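Does a transfer student really need the "core seminar" twice?
Posted in: College Life > Transfers and Credits
August 28, 2024

latecoffee_major

I transferred to Stimow College this month with what I was told was a tidy set of credits. At my old school, Marchal, I took a two-semester course called Foundations of Inquiry. We read Plato, we read a thing about bees, we wrote eleven short papers and one long one. I got an A-minus, and I have the PDF to prove it.

Stimow has a required course called Core Seminar. The catalog says it "introduces students to habits of inquiry across disciplines." The reading list has Plato on it. I have not yet found the bees but I assume they're in there somewhere.

The registrar gave me elective credit for the Marchal course, so it counts toward the total and toward nothing else. I still have to take Core Seminar, as a junior, in a room of people who arrived at college four days ago. It also happens to meet at the same time as the only section of the statistics class I need for my major, and that one won't run again until next fall.

I emailed the registrar in July and was sent to advising. Advising sent me to the general education office, whose page has a form, and the form asks for a signature from the registrar. I've been around this loop twice now and am starting to know the hold music.

Is there a normal way to appeal this? Has anyone here gotten a gen ed course accepted after it was already turned down? And is it worth the trouble, or should I just read Plato again and try to look surprised?

Add/drop closes in 11 days.

3 people found this useful

mossy_keyboard

Just take it. I had to repeat mine at Kernis and it was the easiest grade I ever got. You already wrote the papers. Change the dates. (Do not change the dates and hand them in, that counts as plagiarizing yourself, which is a real thing they can get you for. I mean you'll already know what to say.)

Also the freshmen think you're wise. Enjoy it, it wears off by midterms.

oldcatalog

I worked the front desk of an advising office for a long time, at a different college but they're all built from the same kit. Please don't follow the advice above until you've at least tried, because the statistics class is your best argument and it has an expiration date.

The first thing to understand is that "elective credit" usually doesn't mean a human being compared your course to theirs. Somebody looked up the course number in a table, found no match, and dropped it in the bucket marked elective. Marchal may have sent Stimow so few students that your course was never in the table. You haven't been turned down so much as never looked at.

So ask for a course equivalency review, in those words. "Appeal" goes to one inbox and "equivalency review" goes to another, and the second one gets read. You want to send the full syllabus for both semesters, with the week-by-week reading and the paper requirements. The catalog blurb is useless. If you no longer have the syllabus, email the department office at Marchal, they keep old ones. Include the long paper too, with the grade on it.

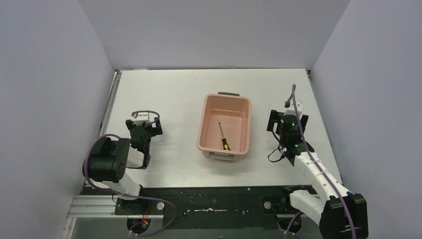 Screwdriver in a pink bin.

Then go find whoever directs Core Seminar. This will be a professor with the title attached, listed at the bottom of the program page in small print. Go in person during office hours. Bring the two syllabi printed side by side with the overlapping readings marked. Be pleasant. Don't say the course is a waste of time, this is quite possibly the person who designed it. Say you've done this work, you'd like them to check, and you're about to lose a required class for your major over it.

If the director agrees, ask for a short email saying so and forward it to the registrar and the gen ed office together, same message. That's how you get out of the loop. Each office is waiting for another one to go first, and a professor in writing counts as going first.

Two more things. Register for the statistics class today if there's a seat. You can drop it inside the window, but you can't get back in once it fills. And if the review comes back no, ask if you can put off Core Seminar to spring or swap in an upper-level humanities course. Lots of schools allow a swap for transfers who come in with junior standing – they just don't put it on the website, for reasons I never managed to learn from the inside.

9 people found this useful

latecoffee_major

Thank you, this is more than I've gotten out of three offices. I'm in the stats class as of ten minutes ago, had the second to last seat. The director's office hours are tomorrow at 8 a.m., a time clearly chosen to discourage people like me. Marchal says they can send the syllabus but it might be a scan of a photocopy.

secondfloor_annex

Following, I'm in the same spot coming from Flenevberg. They gave me elective credit for College Writing and then put me in College Writing. Same textbook. Same edition.

One thing to add: check if your financial aid cares about the repeat. Mine didn't but my roommate's did, and he found out in the wrong month.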